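# Flascombe planner gallery

Welcome, and thanks for stopping by! Flascombe is the motion planner that Bello Ajayi and I have been putting together in the evenings, mostly for arms that have to reach around clutter without knocking it over. Sipho Chauke wrote the collision checker underneath it -- a lovely piece of work, and the reason a plan now comes back in 15 milliseconds on my old desktop.

## The games table

We do most of our tuning on this one in simulation, with small objects spread over a green mat and a shallow tray to keep clear of. Holding a long, slender tool makes everything harder, as the planner has to treat the shaft as one more link and keep that little red head off the mat until we ask for contact. 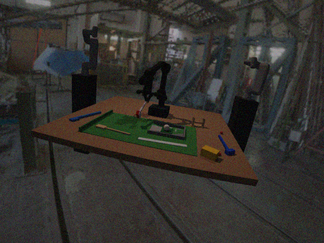 ## Settings we used

For anyone who'd like to try the same sort of thing, we let the planner draw 400 samples per query and gave it 4 restarts before it was allowed to give up. Bello prefers a wider clearance around the tray walls than I do, so his paths swing higher and mine are a bit quicker (we've argued over this through many cups of tea). The smoothing pass comes from Jumcombe, with our own joint limits dropped in.

The next batch goes up in January, once Sipho has finished moving the contact code over to the new build.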